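Reading Around a Forgotten Poet: what we found in the Stelldale papers

Project report by Lieven Jansen
2025-01-31

When our tutor handed out the list of local writers in October, most of the group went for the novelists. I picked Gisler, mainly because I had never heard of him and the list gave only a surname and the words "poet, schoolteacher, Stelldale". It was the best choice I could have made! I have spent the whole winter with his poems and I'm still not tired of them.

The question I set myself was a simple one. Did Gisler change his poems after they first came out in the local paper, and if so, what did he change? He published a single book, Plemura, named after the river in his long opening poem (the river doesn't exist, I checked three old maps before a librarian put me out of my misery). Before that, many of the poems had been printed in the Plenden weekly, usually squeezed in between the cattle prices and the church notices.

I started by making a full list. Plemura has 61 poems. I went through the bound volumes of the weekly at Plenden library and found earlier versions of 20 of them, which was far more than I had hoped for. Then I typed out both versions side by side and marked every difference, down to the commas. This took ages, and I would do it again tomorrow.

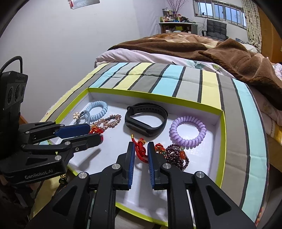 The first thing that jumped out was how much he cut. Nearly every poem is shorter in the book. "Ferry, Evening" loses its whole last verse, the one where the ferryman explains that he is thinking of his brother. In the book he ties up the boat and looks at the water, and we have to guess. I read the newspaper version second, so for me the brother came as a real shock, and I still can't decide which ending I prefer.

The second thing was the dialect. In the paper Gisler used plenty of Stelldale words for weather and tools, and I expected him to tidy them away for the book. He did the opposite. Four poems have more dialect in the later version, and in "Hay Count" he swaps the ordinary word for drizzle for one my grandmother used, which I had never seen written down before. I may have shouted in the reading room.

I had hoped to say something about his rhymes too, but the results were muddled. Some poems lose their rhymes and others gain them, and I couldn't see a pattern by date or by subject. I have left the table in the appendix in case somebody with sharper eyes wants a go.

There are problems with my method. Two years of the weekly are missing from the shelves, so there could be more early versions out there. I also can't prove that every change was Gisler's own. The paper's editor may have added verses to fill a column, and the letters between them haven't survived, or at least the library hasn't got them.

For the second part of the project I read six of the poems aloud to a class at the Stelldale school where Gisler taught, in both versions, without saying which was which. They liked the book versions better for five of the six. The exception was "Ferry, Evening". They wanted the brother back, and argued about it for about 4 minutes after the bell had gone.

If I carry on with this next year I'd like to look at the long river poem by itself. It never appeared in the paper, but there is a school exercise book in the library with pencil drafts of the first pages, very faint, and I only got as far as page three.

Recent project reports
Street names and songs in old Plenden
Who wrote the Stelldale carnival plays?
A year of the school magazine
Translating my grandfather's diary
Ghost stories of the upper valley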